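Clendbridge Guesthouse Cooperative
Minutes of the Operations Meeting, Jan 13, 2021

Present: Faustine Renaud (chair), Yoon-hee Nam, Eugénie Masson, Ludivine Poulain (minutes)
Apologies: Armelle Arnaud

1. Previous minutes
Approved with one correction. Under item 4, "boiler room" should read "linen room."

2. Bedding replacement
E. Masson reported on the two quotes received. Walia offers cotton covers with a minimum order of 80 pieces. Pruvost has no minimum but charges delivery per building. The current covers have a wash limit of 600 cycles according to the supplier sheet, and the oldest group will reach it in April. Plain and printed covers are priced the same by both firms. Y. Nam asked for shrinkage figures at the higher wash temperature. Neither quote includes them.
Decision: order deferred until shrinkage figures are in hand. Spending limit set at $3000.
Action: E. Masson to write to both suppliers.

3. Laundry contract
The Plandska contract renews automatically unless notice is given. Turnaround was late on 5 occasions last quarter. F. Renaud proposed keeping the contract and asking for a fixed pickup hour. L. Poulain noted that the north building has no covered place to leave bags and that a morning pickup would suit it better. Agreed.
Action: F. Renaud to contact Plandska.

4. Room inventory
The inventory sheet is to list blankets, pillows and mattress pads separately. Small electrical items will go on a second sheet, by room number. Y. Nam will circulate a draft. Items with no room number on the label are to be entered under "unassigned."

5. Storage
Shelves in the linen room are full. Winter blankets will move to the upstairs closet once the lock is changed. A. Arnaud had asked in writing that the closet key be signed out. Agreed without discussion.

6. Other business
Window seals in the north building carried over to the next meeting.

Meeting closed at the end of item 6. Next meeting to be set by email.

Attachment to item 4 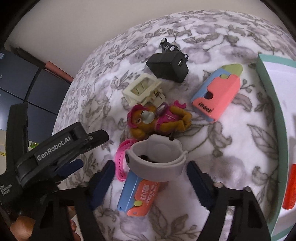

Floral-print blanket with black USB power adapter.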